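Guided Body-Scan Meditation and Self-Reported Sleep Onset in a Residential Student Group

Project report, Complementary Health Practices module, Talavera College. Submitted 29 February 2024. 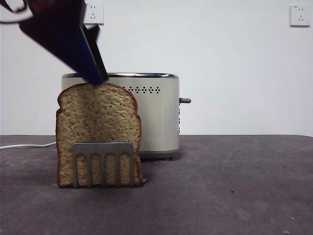

Does a nightly guided body scan shorten the time people think they need to fall asleep?

In this group it did, by a modest amount, and mostly in participants who had reported long sleep onset at the start. The measure was a diary entry, so the result applies to perceived time only.

1. Background

Body-scan meditation directs attention through the body in a fixed order, usually from the feet to the head. It is taught in secular stress programs and also in energy-healing settings, where the same sequence is described in terms of releasing held energy or clearing the body's channels. The instructions are often close to identical. This project did not test any claim about energy. It tested whether one version of the practice, used at bedtime, was followed by a change in diary-reported sleep onset.

2. Participants

Notices were posted in the two residence halls, Judon and Basell, in September. 75 students signed up and 58 returned a diary complete enough to use. A diary was usable if it had entries for at least five nights in each week. Students taking prescribed sleep medication were asked not to enroll. No other screening was done.

3. Procedure

The project ran for three weeks. In week 1 participants kept the diary and changed nothing else. In weeks 2 and 3 they played an audio recording after getting into bed. The recording lasted 965 seconds and was made with the Laltik audio editor. It had no music. A spoken script covered the feet, legs, hips, abdomen, chest, hands, arms, shoulders, neck and face, with a pause after each. The last part was silent so that the end of the recording would not wake anyone already asleep.

Participants wrote down, on waking, the time they turned off the light, an estimate of minutes to fall asleep, and whether the recording was used. A comments line was optional.

4. Handling of data

Entries were typed into a spreadsheet and checked once against the paper forms. Around 670 nights from weeks 2 and 3 had both an estimate and a clear mark for recording use. Nights with no mark were dropped. Estimates given as a range were entered at the midpoint. Medians were used because a few estimates were very long.

5. Results

The median estimate was lower in week 2 than in week 1 and changed little in week 3. Participants in the upper half of the week 1 estimates accounted for most of the drop. Those in the lower half showed almost no change. On nights in weeks 2 and 3 when the recording was skipped, estimates fell between the week 1 level and the level on recording nights.

Comments were mixed. Several participants found the voice too slow in the first few nights. Others wrote that they did not remember anything after the hips or abdomen. Two reported tingling or warmth in the hands, which the energy-healing literature treats as a sign of flow and which relaxation manuals also list as common.

6. Limitations

There was no control group, and participants knew what the recording was for. People with unusually long estimates in week 1 could be expected to report shorter ones later with no treatment at all, and this may explain part of the result in the upper half. Judon is next to the rail line and Basell is not. The halls were not analyzed separately.

7. Further work

A second run should include a comparison recording of the same length, such as a neutral reading in the same voice. Wrist monitors would allow the diary estimates to be checked. The blank diary form and the full script are in Appendices A and B.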